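4.2 What the repair logs tell us about keeping old machines

The most exciting material in our study came from the repair logs. We had expected short notes on parts and prices, and many entries are just that, but the Cenham logs in particular are full of small arguments about whether a machine deserved another year. Owners wrote in the margins. Repairers wrote back! Over the study period we collected 467 entries from three towns — Prendlow, Karow and Cenham — and read every one of them twice.

Households in Karow kept a desktop computer for 8 years before replacing it, against 10 in Prendlow. Income does not explain the gap, as the two towns are closely matched on that measure (see Section 3). What does differ is how near people live to someone willing to open the case. Lawal made a similar point about sewing machines, and we were delighted to see the pattern hold for a product with such a different history.

The interviews fill in the picture. Rosaura Carhuamaca, who coded the Prendlow transcripts, found that owners rarely spoke of saving money. They talked about files, games, a keyboard they liked, a child who had learned to type on it. Desktops drew more of this talk than laptops did, and we think the ease of reaching the parts has a lot to do with it.

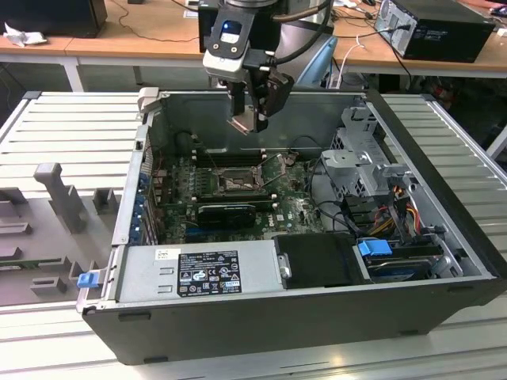

Figure 9. Desktop tower on its side with the side panel removed. The processor socket is empty and the graphics card is in its slot.

Access alone is not enough, of course. Several Karow owners had opened their machines and then given up for want of a matching part, and those entries make for frustrating reading. The September entries are a wonderful exception: a swap table had opened at the Karow library that month, and notes about missing parts gave way to notes about trades. We return to the swap table in Section 5, where the same owners describe what they brought and what they took home.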